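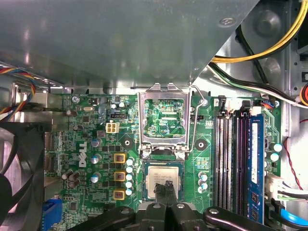 Someone on the second bench asked whether the new stations meant fewer hands by December, and said that it would be kinder to hear it now than to read it on the board by the lockers. Two others said they had come with the same question, so we dropped the order of the agenda and started there.

Zikine shop floor meeting, 2021-11-04, held in the break room with the good chairs.

Jobs and hours. Management's answer was that no positions are being cut through the end of December, and that the people now pulling processors by hand will move to testing and grading as the stations take on more of the board work. The floor thanked them for a plain reply but asked for it in writing, and for something that reaches past December, because a promise that runs out at the holidays is a thin sort of comfort. Management will bring a letter to the next meeting.

The Giáp contract. We have 2,927 desktops to get through on this one, and 382 are done. There was a long and friendly talk about pace. Several people feel that the gripper is fine with a chip once the load plate is up, but that cables are still a job for fingers, and that whoever minds a station ends up doing the fiddly parts for it while the clock runs as if they weren't. It was agreed that time spent helping a station will be logged as work on the machine's side, and will stay off anyone's personal tally.

Training. Five people have finished the Moneo course and all of them liked it, though they said the second half goes by much too fast - one would have happily done it twice. The rest of the day crew will be offered places, on paid time. Night crew asked not to be left for last again, and that was fair, so they will get first pick of dates.

Noise and aches. Sore wrists are better for those who have moved off hand pulling, and we were all very glad to hear it. Stiff necks are worse, from watching the screens. Higher stands will be tried at two stations.

News from Zikudden. The sister shop can now run up to 1,000 boards between cleanings of the finger pads. Ours get wiped every shift and will go on being wiped every shift until somebody shows us their numbers.

Other business. The kettle is to be replaced. Parking was put off to the next meeting.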